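Bench Basics: Questions I Get About Trays, Glassware and Filter Papers

I write the supply notes at Flerkach, a small shared lab, and the same few questions land in my inbox every month. So I finally put them on one page!

Why do you put a stainless tray on every bench?

Spills, mostly, and small stuff that likes to wander off. A raised rim keeps drips and bits in one spot, and when you're done you carry the tray to the sink (so much nicer than scrubbing a tabletop). I went with steel after our old Plalline plastic ones got cloudy and gross.

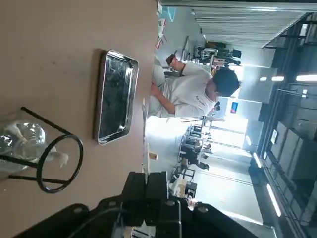 How do I clean a steel tray without scratching it?

Use warm water, a drop of dish soap and a soft sponge, then dry it right away with a towel so you don't get spots. Skip the steel wool, please. I keep 2 sponges by the sink and one of them is only for trays.

Can I leave a round-bottom flask on the bench?

I wouldn't! Round bulbs roll, and I've swept up enough glass already. Park it in a ring or a cork stand until you need it. We order the 50 mL size, and those roll just as happily as the big ones.

Where do clean test tubes go?

In a rack, standing up, never loose in a drawer. I like the white plastic racks with open sides, where I can see from my stool what's in there.

How should I keep filter papers flat and clean?

Leave them in the box until the last minute, and when one comes out, set it on something clean instead of the bare bench. Clear plastic film in a tray does the job fine for me. Pick the paper up by the edge with tweezers if you can.

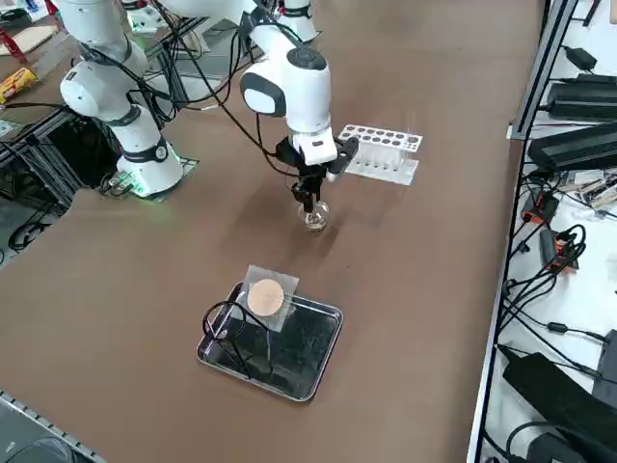
Ordering and Returns

Who do I ask for replacements?

Send me the item name and I'll add it to the next Khasawneh order, which goes out at the start of the month. Flasks are item 53 on our list. Racks come from Killov and take longer, so ask early!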